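Home Our Story Classes Meal Boxes Hire the Kitchen Gift Vouchers Contact

About Skuddale Kitchen

Hello, and thank you for wandering over to this page. Most people come to the website to find out when the next class is or whether we still have any lamb korma, so if you've clicked on the bit about us you are either very kind or waiting for a bus. Either way, put the kettle on, because I do go on a bit.

My name is Fouzia Paracha and I started Skuddale Kitchen eleven years ago in the back half of what used to be the Sandhu family's fruit shop. We teach people to cook sensible, generous food at home, we make meals for households that need a hand, and we rent out our benches to small food businesses when we aren't using them ourselves. Those three things grew into each other over the years and I have given up trying to explain them separately.

How it started

I was a school dietitian for a long time, and a large part of that job was telling tired parents what they ought to be putting in lunch boxes. I had two children of my own at the time and I can tell you that their lunch boxes were nothing to write home about. One winter a mum from the school asked whether I would come round and show her how to make a proper dhal, because hers kept sticking to the pot. I went, and her sister was there, and her neighbour, and by the end of the month I was doing it every week in somebody's kitchen with a borrowed stockpot on the passenger seat.

Mr Sandhu heard about it over the counter. He was winding the fruit shop down and had a cool room, a good drain in the floor and more space than he wanted to pay rates on. He offered me the back half for six months to see how I went. The six months are well and truly over and we now have the front half as well, though the old green awning is still up and we still get people coming in for mandarins.

The first class had five people in it and one of them was my cousin. We had two gas rings and a fridge that hummed so loudly I had to switch it off to give instructions. We made chapatis, and they were mostly the shape of Tasmania, and everybody took theirs home in a tea towel and came back the next week!

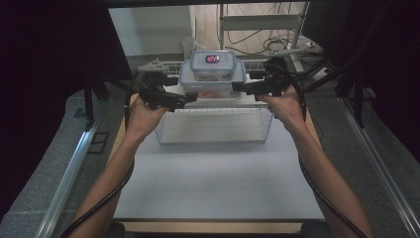 What we teach has stayed fairly close to those early evenings. The course most people begin with is called Cook Once, and it runs over four sessions. You learn to make a pot of something on your day off and turn it into three or four different dinners through the week. We cover beans and lentils, a roast chook and everything you can do with what's left of it, a big tray of vegetables, and rice that doesn't go gluey. We spend a whole hour on how to cool and store food safely, and I promise it is a livelier hour than it sounds. People have strong feelings about leftovers. I have seen two retired engineers very nearly fall out over whether soup should be frozen flat.

After that you can go on to the bread course, the pickles and chutneys course (May only, when the green tomatoes are about), or the one we call Cooking for One, which began as a favour for a gentleman whose wife had passed away and is now the one with the longest waiting list. It's a lovely group. They tend to stay for tea.

The meal boxes

In our third year the hospital social worker rang to ask if we could put together a few dinners for a new mother who had come home to an empty freezer. We said yes, and then we said yes to the next one, and by the end of that year we had sent out 128 boxes. Last year it was 3,218, and I had to sit down when I saw that number written on the whiteboard.

A box has five dinners in it, a loaf of bread, something sweet and a card with the heating instructions in large print. If you can pay, you pay, and the price is on the Meal Boxes page. If you can't at the moment, you tick the second option on the form and the box comes just the same, with the same card and the same something sweet. The people packing the boxes don't know which is which, and we set it up that way on purpose from the very beginning.

We cook to a rotating menu and we do try to cater for everyone. All our meat is halal, there is always a vegetarian box, and if you ring us about allergies you will speak to a person who is standing in the kitchen and can go and read the packet. Our lentils and flour come through Arkisar, a family importer who have put up with my last-minute orders since the days of the two gas rings, and nearly all of our vegetables come from the growers out along Vudley Road.

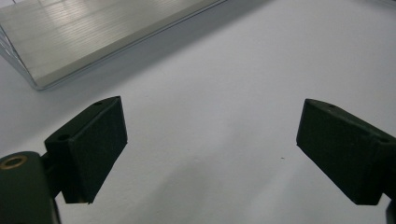 When we took over the front half of the building we had to decide what sort of place it was going to be. I had ideas about a café, with little tables and a cake stand. What the neighbourhood kept asking for was somewhere to work -- a clean, registered kitchen that a person could book for a morning without signing their life away. So we knocked out the wall, put in two more sinks and an oven that frightens me slightly, and opened the booking sheet. A jam maker took the first slot at six in the morning and she still has it. We've since had a dumpling business, a man who does nothing but hot sauce, and a pair of sisters whose shortbread you can now buy in proper shops, and we are as proud of them as if we'd raised them.

The fit-out cost a good deal more than I had budgeted for. A great many of you helped, 138 households in all, and the names are painted along the inside of the pantry door in Mr Sandhu's very nice handwriting. Do ask to see it when you come in.

Coming to see us

You don't need to bring anything to a class except an apron, and if you forget that we have a drawer full. There's a ramp at the side entrance and one of the benches winds down to sitting height. Children are welcome from eight years old so long as there's a grown-up with them who is happy to get floury too. If the cost of a course is a worry, please tell us quietly or by email and we'll sort something out, and you needn't explain why.

The kitchen phone is answered from nine until three, though you may have to let it ring a while if we've all got dough on our hands. We'd love to meet you. Come hungry, and bring a container for the leftovers.

Fouzia and everyone at Skuddale Kitchen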